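Drolach Opens Registration for Summer Course in Linux System Troubleshooting

Lund, Apr 9, 2019 - Drolach, the training house that has been teaching system administrators for a good many years now, is very happy to announce that registration is open for its summer course in Linux troubleshooting, which begins in June and runs over four days.

The course has been rewritten from start to finish by Wenjie Zeng and Ea Bergmann, who between them answered 1,530 support tickets last year and kept notes on nearly all of them. Those notes became the exercises. Students will read kernel logs, trace stuck processes, sort out full disks and slow name lookups, and learn how memory is shared between programs - a subject that always seems to fill the coffee break as well.

"We wanted people to go home and feel at ease in front of a machine that won't boot," said Bergmann. "And we wanted them to enjoy themselves, too!" 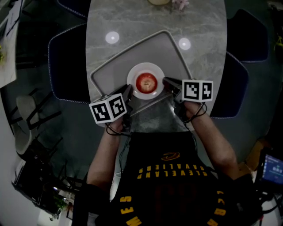

Registration and Fees

The fee is 564 euros and covers lunch, printed notes and access to the practice servers through the end of the summer. Former students, all 167 of them from last year's classes, are warmly invited back at a reduced fee of 400 euros. Please bring your own laptop with an SSH client installed.

Questions may be sent to Sólveig Snorradóttir at the Drolach course office, who will be glad to hear from you.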